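Setting up a shared table for two-arm work

Read this before your first booking. The rules apply to every bench at Grosis, and they cover tabletop jobs with light household items: bowls, cups, tissue boxes and the like.

Lay the desk mat first and keep the working items on it. Route cables away from the operator's path – a loop near the gripper must be able to move without catching on a rim.
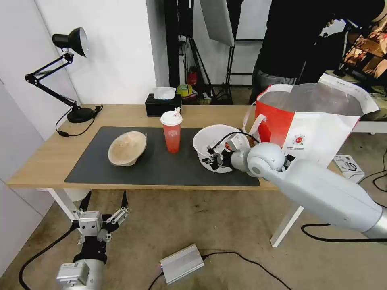 Driltuvdale, December

Anyone standing behind the table stays out of reach while the arms are live. Agree on who holds the stop button. If two people both think they have it, power down and start over.

Run the first 4 grasps at low speed. Watch the fingers at the lip of each bowl and stop if the cable tightens.

Keep power supplies where you can see them, and check the floor for boxes and tape before you walk around. Report any damaged cable to Tamsin Kasprzak the same day.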